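Slow Hands Make Better Teachers

August 9, 2019

I have spent a good part of this year teaching machines to handle groceries, and I have come to an opinion that some people in my line of work won't like. We should stop teaching robots from across the room with a joystick, at least for anything soft.

At Akanel we started with remote control. The operator sat at a desk and drove the arm while watching a screen. It works well enough for blocks and cups. With a plastic bag it is miserable. You can't feel the film catch on a fingertip, so you pull too hard, or you wait too long to pull at all. In January we recorded 234 bag demonstrations that way, and I would throw out most of them. 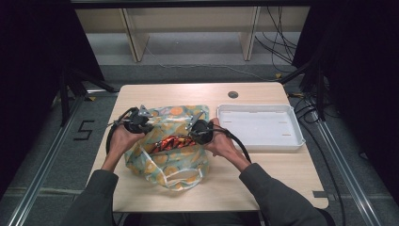

Then we switched to holding the grippers ourselves. Your own arms do the moving and the tool only limits you to what the robot will have, two jaws on each side. When the bag sags, you feel it and correct. Those small corrections are what I want in the data, and a joystick flattens them out.

The usual objection is that a person can move in ways the arm can't. True. Cletent, which supplied our arms, warned us about it early, and we did lose recordings to wrist angles no motor could reach. The answer is to slow down and keep your elbows honest – a new operator learns this in a couple of days. I still think remote control is right for heavy loads, or for places a person shouldn't stand.

The other objection is cost. We had been quoted 4000 dollars for a remote station, and that was before anyone had been trained to use it. A pair of hand tools cost us about 800.

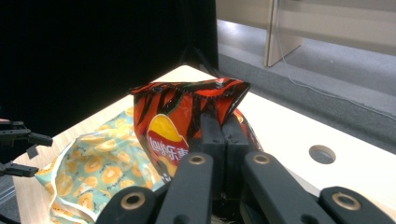

A chip bag held between the finger pads of a hand-held gripper.

A chip bag is a good test of a teacher. Squeeze lightly and the foil can slide. Squeeze hard and you have crumbs. I can't write down the right amount of force, and I doubt anyone else on the Narkari project can either, but most adults can do it with a tool in their hand after some practice. I would take 100 of those over any number of careful joystick runs.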